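Home Textiles and Small Wares, Unit 4
Soft Surfaces: Setting Things Down on Fleece
Course notes, Plomstead Evening School, spring term

Welcome back! Last unit was all hard surfaces, and a few of you told me you found it dry. Unit 4 is my favorite of the whole course, so bear with me if I run on. We are going to look at what happens when a blanket takes the place of a tabletop: how cups and mugs stand on it, how light falls across it, how a printed pattern helps you or fights you, and how to get the whole thing flat again afterward.

Bring a fleece throw to class, any size. A mug with a handle, too, and one small lidded cup (plastic is fine, and kinder to the floor). Mine are all from the drawer at home and none of them match.

4.1 What fleece is doing under a cup

Fleece has a pile, meaning lots of short raised fibers, and those fibers act like a very thin cushion. A mug pressed into that cushion sinks a tiny bit. On a hard table a mug touches along its foot ring and that's the end of it. On fleece the foot ring settles in and the fabric comes up slightly on either side. Heavier things settle more. A light plastic cup barely settles at all, and this is why it is the one that goes over when somebody tugs the far corner.

Try it now with your own two pieces. Put them close together, mug behind, cup in front, and give the blanket a slow pull from one side. Then do it again with the cup standing near a fold.

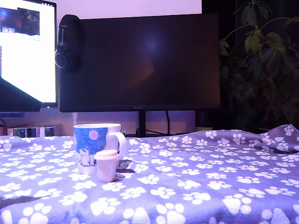 Folds are the thing to watch. A fold is a slope, and a slope under half of a cup's base is all it takes. Before you set anything down, run the flat of your hand from the middle of the blanket out to the edges. Work outward and the slack ends up at the sides, where a ridge does no harm. Work inward and you get a lovely mountain range right where you wanted to put your cup!

Leave at least a hand's width between a standing object and the nearest ridge. I used to teach a smaller gap, and then we ran the Gundik exercise with last year's group (see the end of this handout) and I changed my mind.

4.2 Printed patterns and distance

Paw prints, stars, dots, little leaves: most novelty fleece has a repeat, with a motif printed over and over in staggered rows. I love these for teaching. Lay one out on a table, sit down in front of it and look along the surface. The prints nearest you look big and round. Toward the back they shrink and flatten. You are getting a free perspective grid, and anyone in the room who draws should grab a pencil.

The pattern also shows up wrinkles much sooner than a plain fabric does. A paw print running over a bump bends with it, and your eye picks that up at once. On plain gray fleece you can miss the same bump until a cup is leaning on it.

Exercise 4a. Sketch your blanket from a seated position. Ten motifs are plenty. Start with the front row and draw each row a little flatter than the last. Up to 30 minutes.

4.3 Color against color

A lavender-blue ground with white prints is a gentle, cool background. White china stands out on it mostly through its shadow, and pale pink sits very quietly. A strong color is another matter. Cobalt blue belongs to the same family as the blanket and still jumps straight at you, purely from being so much more saturated. Hold a bright piece over your fleece and then a pale one, and watch how differently your eye travels.
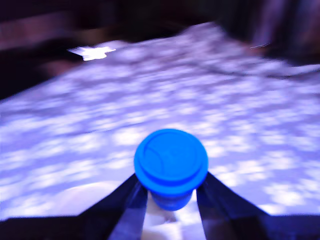 Lids deserve a word here. The wide flat kind gives you one big ellipse when you look down at it, and any rim or groove on the top makes more ellipses inside the first. Domed lids catch light in a softer way and are harder to draw well. For stacking, flat wins every time. For looks I go back and forth, and I'd love to hear arguments in class.

A lid that is wider than the body also makes the piece top-heavy to the eye, and sometimes in fact. Check by standing it on fleece and tapping the rim. The Hollix nesting cups in our supply cupboard are good for this test, so are the old Bukhari ones with the narrow base, if you can find any that still have lids.

Exercise 4b. Pick three objects in very different colors. Place each one alone on your blanket, then in pairs. Write down which pair you find restful and which one shouts.

4.4 Shadow on a soft surface

On a smooth table a shadow has a clean outline. Pile breaks that outline up a little, and every dip in the cloth bends it. Move a lamp from high to low and you'll see the shadow of your mug stretch out and start to ride over the wrinkles. A large object held near the cloth throws a broad band, and inside that band white prints turn pinkish gray and the ground color goes dull. Right beside it, in full light, the same fabric looks almost like a different piece of cloth!

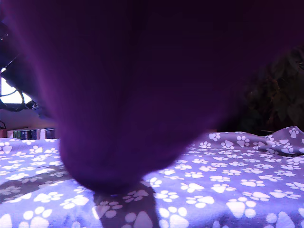 Mirjana Yordanov disagreed with me on the lamp when we went over this section: she'd start low and raise it, so that people see the wrinkles first and smooth them before they ever bother with shadows. She also thinks a plain fleece should go next to the printed one for comparison, or beginners end up studying the print and forgetting the cloth.

Both are fair points, and I've put a plain throw on the supply list. Try the lamp both ways and tell me which order you prefer.

4.5 Getting it flat again

Lift, don't drag. Take everything off first, lids on. Pick up the two far corners, give one good shake, and let the blanket come down from the back toward you so the air goes out ahead of it. Smooth from the center. Brush the pile in one direction with your palm, otherwise you get light and dark patches that look like stains from across the room.

Washing: cool, inside out if it has a printed side, no softener. Softener coats the fibers and the pile goes limp. Hang it over a rail.

The Gundik exercise (in pairs, second half of class)

One person sets out a mug and a lidded cup on fleece, the other pulls the near edge by 2 inches. Note what moved. Repeat with the cup beside a ridge, then on the flat. Last year's group logged 60 pulls between them, and the cup tipped in 22, nearly all of them next to a fold.

Hand in your sketch and your notes from 4b together, names on both, please. Questions to Vesela Petek, room upstairs, before class.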